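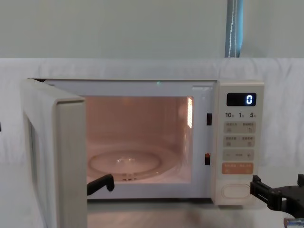 Figure 4.1 A microwave oven with its door open, showing the glass turntable.

Chapter 4
Waves in the Kitchen

If you grew up in a house like mine, you learned early on that the middle of a reheated dinner is a risky place. The edges of the lasagna would burn your tongue while the center was still as cold as the refrigerator it came from, and somebody would sigh and put it back in for another 60 seconds. I must have eaten a great many uneven dinners before I ever thought to ask why they were uneven!

The answer is a good way into this chapter, which is all about waves that bounce back on themselves. You met traveling waves in Chapter 3, when we followed the ripples spreading across the mill pond at Hedham. Now suppose that pond had straight stone walls, and the ripples kept coming back and meeting the new ones. In some spots the water would heave up and down, and in others it would hardly stir.
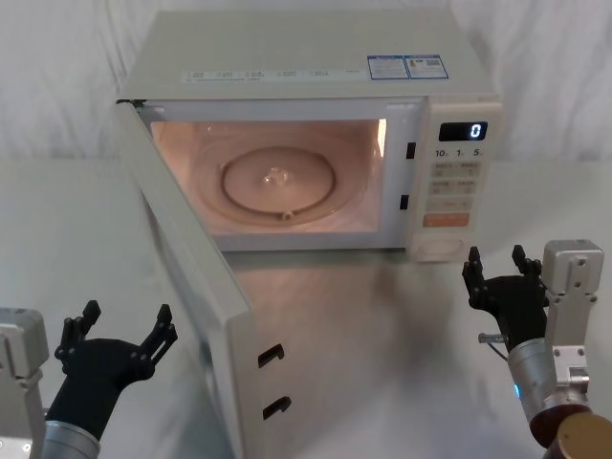 Those quiet spots are called nodes, and the busy ones are called antinodes. You will find them on a guitar string, in an organ pipe, and inside any metal box with microwaves bouncing around in it. Food sitting at an antinode heats quickly, while food at a node has to wait for warmth to creep in from its neighbors — and it can be a long wait, as my lasagna knew.

We will start with strings, which are easiest to draw, and move on to pipes in Section 4.2. Keep a ruler handy, and have another look at Problem 67 before you begin.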